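Speaker Notes
Returned Goods and the Small Retailer: Setting a Policy That Staff Can Apply
Regional Retail Forum, Mendale
Thu 9 May

Opening

Good morning, and thank you to the Forum for the invitation. I speak today on behalf of the Sivthorpe Retail Association, which represents independent clothing, footwear and household stores in the Mendale area. My subject is returned goods, and in particular the written policy that governs them.

(Pause for latecomers. The handout is on the chairs.)

Many of our members wrote their return policy when they opened and have not looked at it again. Some have never written one. Staff at those stores rely on memory and on what the owner did the last time a similar case came up. Customers notice when two employees give two answers, and most of the complaints that reach our office begin at that point.

Slide 2: What the policy must settle

A policy should state how long the customer has, what proof of purchase is accepted, what condition the item must be in, and what form the refund takes. Members who sell both in the store and online should say whether the same terms apply to both. If they do not, the difference belongs at the top of the page and in the same size of type as everything else.

(Read the Buschmann wording aloud from the handout. Do not read the full page.)

Buschmann Outfitters cut its policy from four pages to two last December. The shorter version leaves out nothing the customer needs. It drops the legal phrases that had been copied from a supplier's contract and that had no bearing on a sale over the counter. 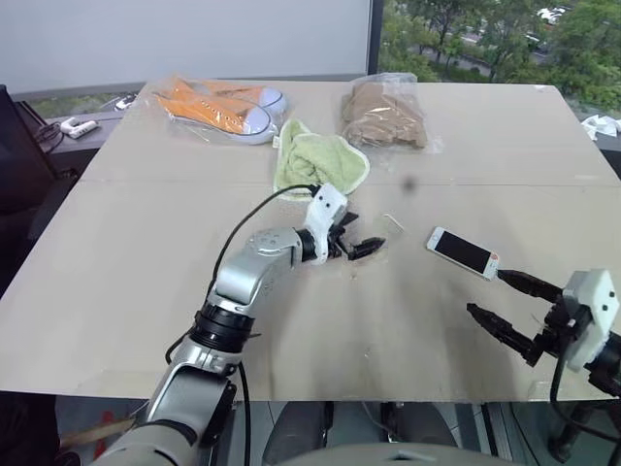
Condition is where most disputes arise. The words "as new" mean one thing to a manager and another to a customer who wore a jacket to dinner. We advise members to name the signs they will look for: tags attached, no marks on the soles, no scent of perfume or smoke, original fastenings in place. An employee can point to a named sign. It is far harder to defend a general impression.

Slide 3: The return counter

Where space permits, returns should be handled away from the main register. A customer who is asked about a stain in front of a line of shoppers will feel accused, however polite the question. Stedel Home Goods moved its return desk to the side entrance and gave it a lamp and a clear surface. The staff there asked for the lamp — they had been holding dark fabrics up to the window.

The employee should inspect the item with the customer present. Taking it to a back room invites the suspicion that something happened to it there. Any fault should be noted on the return slip before the refund is entered, and the customer should be given a copy.

(If the room is warm to the subject, take one question here. Otherwise continue.)

Slide 4: After the refund

An accepted return is still stock, and it loses value each day it sits in a bin. Our guidance is that every item be sorted within two days into one of four groups: back to the shelf, reduced, back to the supplier, or donated. Seasonal goods should be sorted first. A winter coat that waits until spring has missed its buyer.

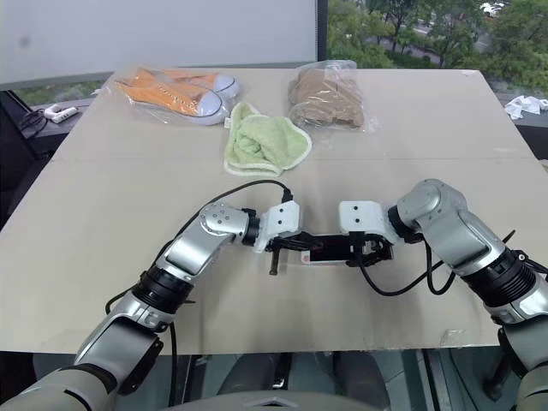

Repackaging deserves a line in the budget. Replacement bags, tissue and tags are inexpensive, yet stores often run out and then sell sound merchandise at a reduced price for want of a label. Members may order these supplies through the Association at the group rate. The form is on the back of the handout.

Suppliers differ widely in what they will take back. Please read the terms before placing the next order, and ask for the return window in writing. Several members have found that theirs had closed before the goods were even on the floor.

Slide 5: Training

New employees should practice the return conversation before they have it with a customer. Ten minutes with a colleague is enough for a first attempt. The hard part is the refusal, and the policy should give staff a sentence they can use. Ours reads: "I am not able to accept this one, and I would like to show you why."

Managers should decide in advance who may grant an exception — and should record each one in the return log.

Close

The sample policy and the return slip are available from the Association's table in the lobby. Written comments on the draft guidance are welcome through the end of the month.

(Questions. Refer any on sales tax to the afternoon session.)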